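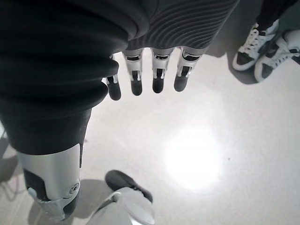

Club News: Walking Before We Wave

Hello again from the Pacheco Robotics Club, where we have spent the whole of the last month arguing about ankles. If you were at the spring open house you met Halus, our humanoid, back when it could stand up and nod and that was pretty much the whole show. Plenty has happened since, so grab a coffee, this is a long one.

First, the hands. Four fingers on each, metal housings with a rubbery black pad on every tip, and I love them more than is reasonable. Hashini Wickramasinghe has been in charge of finger software all semester and she's been so patient with it. Her big project is what we call the "hang" pose -- arms down, fingers pointed at the floor and a little bit spread -- and it sounds like the dullest thing you could teach a robot until you've watched one clench its fists the entire time it's walking. Creepy! We had two freshmen ask if it was mad at them. The hang pose is now the default whenever Halus isn't holding anything, and everybody in the room is a lot more relaxed.

Then there's the wardrobe. The ribbed gray knit sleeves were Ntombi Hlongwane's idea (she's also the one who got us the label maker, so you know she's serious). The old sleeves were slick nylon and kept riding up and bunching at the wrist, and twice we had to stop a run to tug them back down like a parent at a bus stop. The knit stretches, it stays put, and it washes fine on cold. The thick folded cover in charcoal is staying too. It gives when the robot bends and it keeps little fingers and long hair away from the moving bits, and I'm told it also makes Halus look like it's dressed for a ski trip. The shins and feet we've left bare for now so we can get at the joints without undressing anybody.

Okay, ankles. In our first round of walking tests Halus managed 11 steps before it started drifting left, and it drifted left every single time, no matter who was driving. We blamed the floor. We blamed the battery. One of us (me) blamed the air conditioning. Ntombi finally went through the logs line by line over a weekend and found that one ankle was reporting its angle just a touch late, so the balance code was always correcting for where the foot used to be. She moved that reading to the front of the line and we got 338 steps in one session, with one break for pizza. I may have yelled. Sorry to the chess club next door.

We're still having trouble with turns. Straight lines are good, wide curves are okay, and anything tighter makes Halus do a sort of shuffle that Hashini has named "the grocery store." We're working on it.

All of this is leading up to the Climus Student Challenge in December. The walking course has a straight section, a turn (gulp), and a stop at a table where the robot has to pick up a foam block and hand it to a judge. We're entering as Team Nellutero, same as last year, and yes, the T-shirts will be the same color, we ordered way too many. The entry fee is $300 and we've got it covered thanks to the bake sale, so thank you to everyone who bought a brownie, or in one heroic case a whole tray.

A few bits of housekeeping. Closed-toe shoes in the lab, please, every time, even if you're only popping in to grab your charger. Sneakers are perfect. If you're spotting during a walk, stand off to the side where the driver can see you and keep your phone in your pocket. And please put the hex keys back in the tray in size order!

Practice runs start at 5 p.m. and new members can just show up. You don't need to know how to code. We need people to spot, keep notes, sew (seriously, please, if you can sew, come find Ntombi) and hold foam blocks very still while Hashini works on the handoff. I'll be the one at the whiteboard, drawing feet.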